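작업대 위의 규칙은 누가 정하는가
로봇 조작 시험장의 운영 기준을 쓴 테아노 키리아키디스 인터뷰
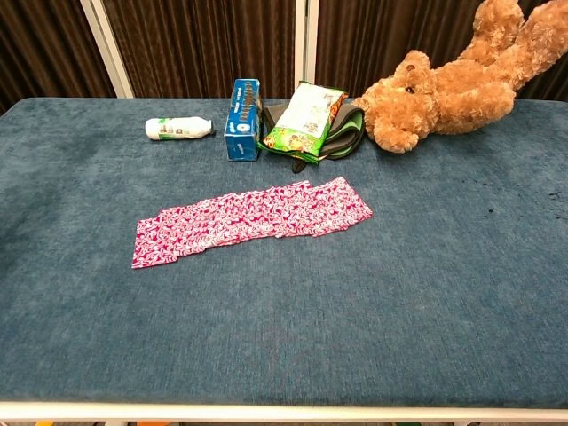

통권 55호 | 18쪽

흐로른베리(Grarnberg)의 시험장에서 쓰는 작업 기준서는 처음에 두 장짜리 문서였다. 지금은 부속서까지 합쳐 474개 조항이 있다. 이 문서를 처음부터 관리해 온 테아노 키리아키디스는 조항이 많아진 것을 자랑으로 여기지 않는다고 했다.

"절반은 사고가 아니라 말다툼 때문에 생겼습니다. 같은 작업을 두고 한 조는 성공이라고 적고 다른 조는 실패라고 적었어요. 천을 접는 작업이 특히 그랬습니다. 어디까지 접혀야 접힌 것인지 아무 데도 써 있지 않았으니까요."

현재 기준서는 천 접기의 완료 상태를 세 가지로 나눈다. 가장자리가 맞은 것, 겹쳐졌지만 가장자리가 어긋난 것, 형태가 풀린 것이다. 무늬가 있는 얇은 천을 길게 접어 놓으면 층이 조금씩 밀리는 일이 흔한데, 이런 경우는 두 번째로 기록한다. 키리아키디스는 작업자가 손으로 다시 펴서 맞추는 것을 금지했다고 설명했다. "예쁘게 고쳐 놓으면 기록이 쓸모없어집니다. 어긋났으면 어긋난 대로 두고 적으면 됩니다."

물건을 고르는 기준도 따로 있다. 한 작업대에는 단단한 것과 무른 것을 섞어 올린다. 종이 상자, 눕혀 둔 플라스틱 병, 구겨지는 과자 봉지, 봉제 인형이 같은 줄에 놓이는 식이다. 작업 대상이 아닌 물건은 뒤쪽 가장자리로 물리고 가운데를 비운다. 다만 서로 기대거나 겹치는 것은 허용한다.

"초기에는 물건 사이를 일정하게 띄우라고 했습니다. 그렇게 하니 현장에 나가서 전부 틀렸어요. 사람 사는 집에서는 봉지가 상자에 기대어 있고 그 뒤에 또 뭔가 끼어 있습니다."

플로케톤(Floketon) 점검표를 맡은 데데 라리아는 바닥면 문제를 먼저 꺼냈다. 작업대에 깔린 짙은 청록색 천은 결이 있어서 쓸린 방향에 따라 밝기가 달라 보인다. 라리아는 이 천을 계속 쓸지를 두고 12월에 긴 회의가 있었다고 했다.

"매끈한 판으로 바꾸자는 쪽이 많았습니다. 저는 반대했고요. 결 때문에 인식이 흔들린다면 그것도 시험 결과입니다. 대신 얼룩이나 부스러기는 다르게 다룹니다. 있으면 위치를 적고, 작업 구역 안에 들어오면 치운 다음 다시 시작합니다."

점검표에 따르면 바닥 천은 작업 800회마다 교체하고, 배경 커튼과 기둥의 위치는 1,000회마다 다시 잰다. 라리아는 숫자 자체에 대단한 근거가 있는 것은 아니라고 인정했다. 교체 주기를 정해 두지 않으면 조마다 다른 때에 바꾸었고, 나중에 결과를 비교할 수 없었다는 것이다.

외부 기관과의 호환은 아직 풀리지 않았다. 돌로우(Dolow) 시험장은 완료 판정을 두 단계로만 하고, 호르디엔코(Hordiienko) 쪽은 포장재의 글자가 정면을 향해야 한다는 조항을 둔다. 키리아키디스는 뒤의 조항에는 동의하지 않는다.

"글자가 세로로 서 있든 옆으로 누워 있든 상관없어야 합니다. 병도 마찬가지예요. 세워 놓은 병만 집을 줄 아는 장비라면 그렇게 적어서 내보내야죠."

새로 들어온 작업자에게 가장 먼저 가르치는 것을 묻자 두 사람의 답이 갈렸다. 라리아는 시작 전 배치 기록이라고 했고, 키리아키디스는 중단 절차라고 했다. 기준서에서 중단 절차는 1조에 있다. 누구든 이유를 대지 않고 작업을 멈출 수 있으며, 재개는 배치를 다시 확인한 뒤에 한다.

다음 개정판에서는 봉제 인형처럼 크고 무른 물건의 파지 위치를 다루는 부속서가 추가된다. 초안은 라리아가 쓰고 있다.

2023년 1월 27일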